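Will a robot cook your school dinner?

By Cornel Chiriac
Jan 8, 2023

You have probably seen a video of a robot flipping a burger. It flips, the burger lands, people clap. Then the video stops. I always want to know what came next. Who took the burger off the grill? Who wiped up the fat? Who went to fetch the buns?

Those questions are what this page is about. When a machine does a job that a person used to do, we call it automation. It's a long word for something quite ordinary. A washing machine is automation. So are the doors that slide open at the supermarket. Grown-ups get very excited or very frightened about it, and I think both sorts could do with slowing down a bit.

A kitchen called Fleredura

Fleredura is a big kitchen that makes lunches for schools. On a busy day it sends out over 1,000 of them. The people there peel, chop, stir, bake, pack, label and wash up, and they start work while you are still asleep.

Last year the kitchen got a robot arm. It came from a company called Handov, and the cooks call it by that name, as if it were a new boy. The arm is fixed to one spot. It has a shoulder, an elbow and a wrist, a bit like yours, and its job is to stir the big pots of sauce and tip in the things it is given.

The advert said it would "free the cooks to be creative". I read that and raised an eyebrow. So I went and asked the cooks.

What got better

Stirring a huge pot of sauce is hard on your shoulders. Try moving a spoon round a bucket of wet sand for 40 minutes and you'll see what I mean. One of the cooks told me her arm used to ache so much in the evening that she couldn't brush her hair. It doesn't ache now. I believe her, and I think that's a good thing, whatever else I say on this page.

The arm doesn't mind steam, either. And it stirs at the same speed all morning.

What got worse, or just got different

The arm can't taste. If the sauce needs salt, it will go on stirring sauce that needs salt. It can't smell burning. If somebody puts the onions in the wrong place, it may reach for them where they ought to be and close its fingers on nothing. So a person has to stand near it and keep an eye on it. That person used to be called a cook. Now the word on the rota is "operator".

Is that a better job? It depends who you ask. One man likes it a lot and has learned how to fix small faults himself. Another told me it was like watching a kettle for a living. Both of them do the same job, on the same machine, for the same pay.

Then there is the cleaning. The arm has joints, and sauce loves a joint. Somebody has to wipe it down properly every afternoon, and there was no cleaning time in the advert.

And there is one more thing. Before the arm came, two people stirred and chatted. Now one person stands there alone. Nobody lost their job at Fleredura – I did ask – but when one of the cooks retired in December, the kitchen didn't look for a new one. That is how jobs often go when machines arrive. A chair is left empty, and you only notice if you knew who used to sit in it.

How does a robot learn to cook?

You learned what a cucumber is by seeing them, holding them and probably throwing one at your brother. A robot has to learn too, and it is much slower than you. It needs to try the same thing again and again, and it gets it wrong most of the time at first.

Getting it wrong in a real kitchen is messy and can be dangerous. So a lot of robots practise inside a computer, in a made-up kitchen, which is called a simulation. A company called Skondia makes kitchens like that. If the robot drops a pan in there, you press a button and start again.
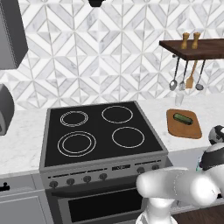
It's a clever idea. But I have some doubts, and you are allowed to have them too. A real floor gets slippery. A real drawer sticks. Real people walk past carrying trays and shout "Behind you!" A computer can be told to copy some of these things, if the person making it remembers to put them in.

The team at Skondia told me their arm picked up a vegetable correctly 90 times out of 100 on the computer. When they tried the same job with a real arm and real vegetables, it managed 43. They were quite cheerful about it and said it would get better. Perhaps it will. I'd like to see the number again next year.

Would you want 43 school lunches out of 100?

Things to ask when someone shows you a robot

Who was doing this job before, and where are they now?
Did anyone ask them what they wanted help with?
What does the robot do when something goes wrong?
Who cleans it?
Does the video stop too soon?

At another kitchen, Akbari, the boss asked the staff that second question before buying anything. She thought they would say chopping. They said lifting the heavy trays out of the dishwasher. So she bought a plain lifting trolley with a motor. It has no arm and no fingers, and it would make a very dull video. The staff use it all day long.

So, will a robot cook your school dinner? It may stir part of it. A person will still taste it, and if it needs salt, you'll want that person to be listening to their tongue and not filling in a form about the robot. Next time you are in the lunch queue, ask the people behind the counter which bit of their job they would give away first. They may surprise you.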